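Second Arm Approved, Along With Most of What It Needs 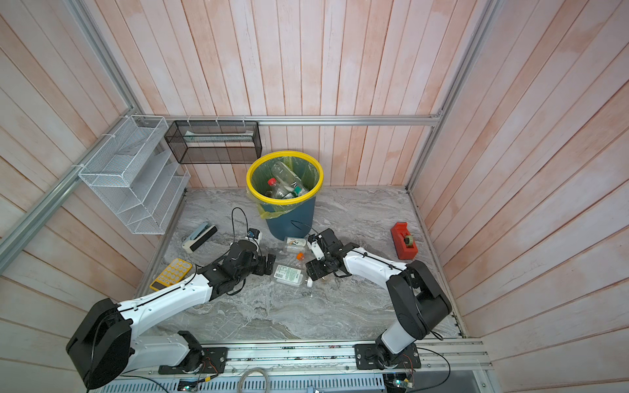 Two arms on one rail, with the desk items still to be sorted.

The equipment budget for the coming year went through this month, and the two-arm cell came out of it in better shape than expected. The request had three parts. We got two of them, and a note asking us to "explore alternatives" to the third, a phrase long familiar to anyone who has ever asked for a spare.

First, the good news. The service agreement with Trasesmont now covers both arms. Last year it covered one, which made for some delicate conversations about which one had the fault. The new agreement runs through next November and includes a yearly checkup and phone support, the latter during hours when people at Trasesmont are awake and we mostly are not.

Second, there is money for gripper parts. Fingertips wear out faster than the brochure suggests, and up to now we have bought them one set at a time, paying shipping each time. Benítez will sell us a box of 76 at a price that works out lower per piece, provided we find somewhere to keep 76 fingertips. Storage was not in the request. Please do not put them in the drawer with the batteries.

The part that did not make it was a full set of spare cables and a backup controller, quoted by Vustum at $3,000. We still think it is cheap next to a week of downtime. The suggested alternative was to be careful. We will ask again in spring, with a chart.

A word on the small stuff, which is where the money goes. The tidying task uses ordinary desk and household things: a stapler, a calculator, a tape dispenser, bottles, a medicine box. Every one of them was cheap, and together they came to $512 last year, a figure that surprised everyone except the person who files the receipts. From now on these purchases go on their own line, under "task objects." They have been showing up as office supplies, and accounting had begun to wonder what sort of office this was.

If you are planning a cell of your own and want to borrow our spreadsheet, you are welcome to it. Start with the arms if you must, but fill in the rows for mounting hardware, cables, shelving, bins and bin liners before you show anyone a total. Our first version had the arms and a line that said "misc." The misc. line has since been promoted to its own tab.

Quotes for the Lurkaron scheduling software are still coming in. The trial version is on the shared machine, and comments are due by Thu 25 November. "It's fine" counts as a comment, though a longer one would help us with the form.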